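About the Dulthorpe Robotics Club

We are a student robotics club based at Dulthorpe, open to anyone in years 9 to 12. The club meets after school in term time. There are 17 of us at the moment, and new members can join in any term. You don't need to have done any programming.

Our main project is called Fadeck. It is a sorting project: a two-finger gripper has to pick small electrical parts off a table and put each one where it belongs. We use ordinary trays and desk organisers for it, and we change the layout often so the program can't just learn one set of positions.

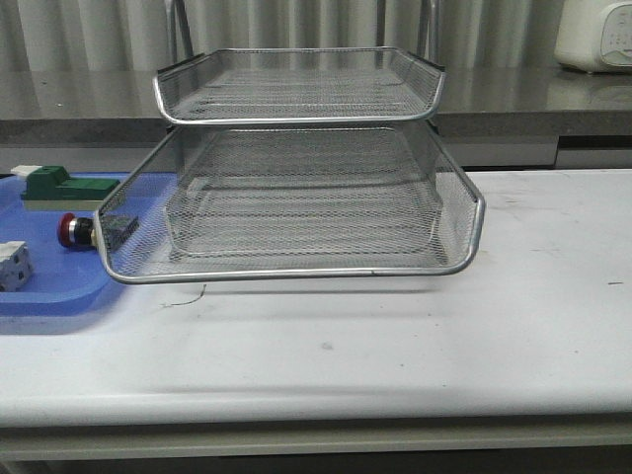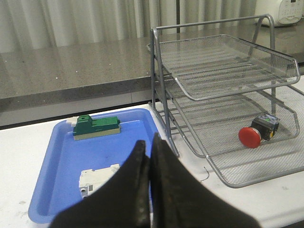 Push buttons and terminal blocks are the parts we use most. They have awkward shapes, and a round cap is harder to grip than a square housing. Members take turns at programming, setting up the table and keeping the log, which now has 1363 entries.

Each August we enter the Driltuvine Challenge, where teams have 600 seconds to clear a table. Our best score so far is 68. We lost most of our points on dropped parts, so this year we are working on grip before speed.

Membership is free. Bring a laptop if you have one, and closed shoes. If you'd like to visit before you join, leave a note at the school office and we will let you know when the next session is on.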